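Funmont Kerden 2 turf boots - six weeks in

Quick one because I've got training at 7 and haven't packed. People in the group chat keep asking about these so I'm putting it all in one place.

Background: I play left back, small-sided mostly, artificial pitch, twice a week. Wide feet. Bad left ankle since college. Paid full price, no freebies.

Fit first. Tight. Really tight across the toes for the first two sessions, to the point I nearly sent them back. Wore them round the house with thick socks, that sorted most of it. Gisela Lagos from our team has narrow feet and says hers were fine out of the box, so make of that what you will. Length is true to size. Don't go up a half, your heel will slide.

Grip is the reason to buy. Short rubber studs, loads of them, and I haven't lost my footing once turning on the Drummond pitches, which are old and shiny and awful down the far touchline. My last pair (Millska, the cheap ones) were like skates there by November. On real grass forget it. Tried them once in a friendly on soft ground and spent the second half on my backside. We lost that one and I was at fault for the second goal. Not blaming the boots. Blaming the boots a bit.

Touch is ok. Upper is thicker than I'd like, so passing feels slightly dull, but you get used to it and it's nice when somebody stands on you. Striking a long ball is good, proper clean contact if you catch it right. Gavin Lennox borrowed them for ten minutes and hit the bar from halfway so now he wants a pair.

Laces are rubbish. Too long, too slippy, come undone even double knotted. Swapped them after a week.
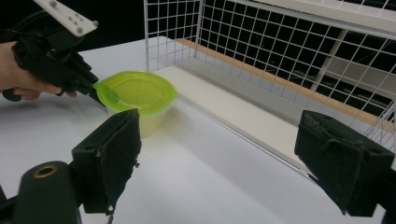 Weight - 277 grams each on my kitchen scale, my size. Not light. You notice it late in a game when your legs have gone, but I'd take that over the paper thin ones that split at the toe. Mine have some scuffing on the inside of the right boot and the insole has started to curl at the heel. Stitching all fine so far. Glue looks good too, no gaps anywere.

They take ages to dry. Newspaper inside, overnight, still damp in the morning. If you play back to back days thats a pain.

Would I buy again? Yes for turf, with different laces. If you're mostly on grass get something else. If your feet are wide like mine try them on in a shop first and give it a couple weeks before you moan.

4 out of 5. Would be 4.5 but the laces, seriously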